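Trimham Picking Challenge – Frequently Asked Questions

Who can enter?
Any student team from the Munurow automation course. Teams need at least two people, and one must have passed the cell safety test.

Do we need our own robot?
No. All runs use the KUKA arm in the Tritumby lab. You bring your control code and, if you want, your own gripper fingers.

What goes in the bin?
Mixed household items, placed by the judges. Expect glass, clear plastic and odd shapes. The item list is not published before the run.

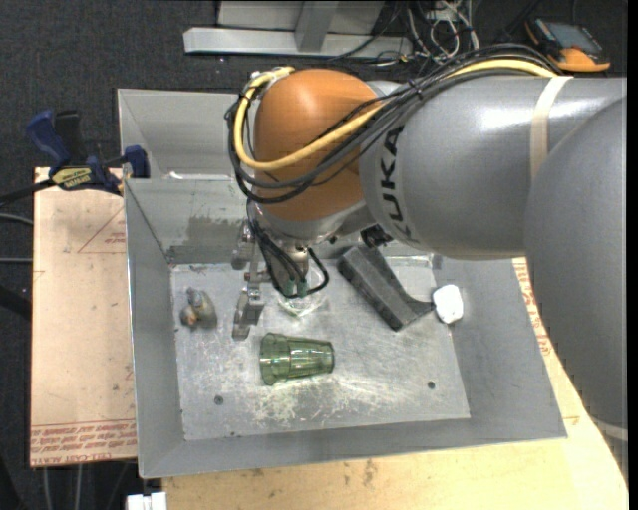 Gripper lowered into the bin, with a green glass tumbler lying on its side at the front.

How long is a run?
Up to 600 seconds. The clock starts at the first arm motion and does not stop for software faults.

How is a run scored?
The maximum is 700 points. Dropped items lose points – broken ones lose more. Last year's top score was 659, by team Jin.

Can we change code between runs?
Yes, but not during a run. Upload the new version before your next slot.

What happens if the arm hits the bin wall?
A light touch is logged. A protective stop ends the run, and points earned up to then count.

When does entry close?
At the end of July. Late forms go on the waiting list.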